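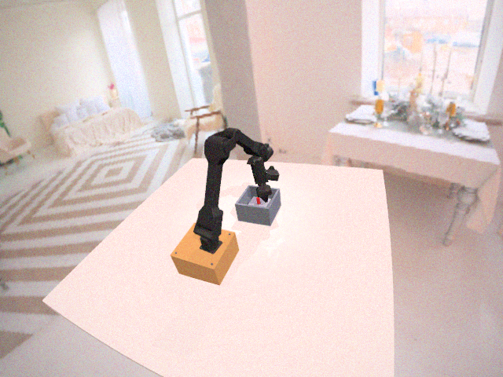
What is film genre, and why should a student of cinema begin with it?

Genre is a kind of agreement between the people who make a film and the people who watch it. When we buy a ticket for a horror film, we already expect certain places, certain sounds and a certain feeling in the stomach. A student who understands this agreement can see more easily what a director has kept from older films, what has been changed, and what was simply forgotten.

Chapter 4
Genre and Expectation

4.1 Before the film begins

In the first three chapters we looked at the shot, the cut and the sound track. These are the small parts from which a film is built. Now we take a step back and look at the whole film, and also at the viewer, who never comes to it with an empty head.

Consider the comedy Baysal, which we will use in this chapter and again in Chapter 6. Its poster shows a wedding table with one chair missing. Before we have heard a single word of the dialogue we know several things. There will be a family. Somebody will be absent, or will arrive late. There will be a quarrel, and most probably it will be repaired before the end. The poster does not tell us any of this directly. We know it from the other wedding comedies we have seen, and the company that sold the film knew that we would know it.

This knowledge is what we call expectation. It is built slowly, film after film, and the viewer usually does not notice that it is being built. My own students often say that they have no expectations, they just want to see a good film. Then I show them the first ten minutes of a thriller in which nothing bad happens, and they become nervous.

4.2 Three ways to name a genre

Writers on cinema have used different methods to decide which films belong together, and the methods do not always agree.

The first method looks at the setting and the objects. A western has horses, dust and a small town with one street. This method is easy to teach, but it has a weak side. A comedy can also take place in a small town with dust, and then we must look for something else.

The second method looks at the story. In a detective film there is a crime, a search and an answer. If the same story is moved to a ship or to the far future, it is still a detective film in its bones.

The third method looks at the effect on the viewer. Horror wants to frighten us, comedy wants us to laugh, melodrama wants our tears.

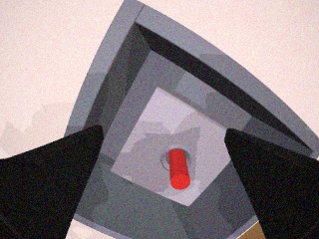
The difficulty with this third method is that viewers are not all the same. A scene which made people scream when it was new can make a young audience laugh today, and we would not say that the film has moved from one genre to the other. For this reason most teachers, and I am among them, use the three methods together and are satisfied if two of them give the same answer.

4.3 A longer example: Kollora

Kollora is the first film of the director Venkatesh Annamalai. It lasts 76 minutes and it was sold as a ghost story. A woman inherits a house by a lake, the neighbours avoid her, and at night she hears a boat on the water. So far every sign points in the same direction.

In the middle of the film, however, the boat is found, and there is a living man in it. From this moment the story follows the rules of the family drama. The night scenes become shorter, the music almost disappears, and the conversations in the kitchen become long. Some critics called the film dishonest. Others wrote that the second half was the reason to see it. In an interview the director explained that he had cut one ghost scene very late, "as it was the only scene where I was not interested in the people".

Please notice that both groups of critics speak about the same thing. They had made an agreement with the film, and the film changed the conditions. Whether we enjoy such a change depends partly on how well it was prepared. In Kollora there are early signs: the woman is never truly afraid, and she speaks to the lake as one speaks to a relative.

4.4 Words you will need

Convention: something that viewers of a genre have learned to expect, for example the final chase.

Cycle: a group of similar films made within a short time, usually after one of them has earned well. The prison films of the Orkum studio are a cycle. They are discussed in 4.6.

Hybrid: a film that uses the conventions of two or more genres at the same time, as Fekwood does with the musical and the war film.

Before you go on to 4.5, choose a film you know well and write down what you expected from it before you saw it. Half a page is enough. Keep the page, as you will need it for the exercise on trailers.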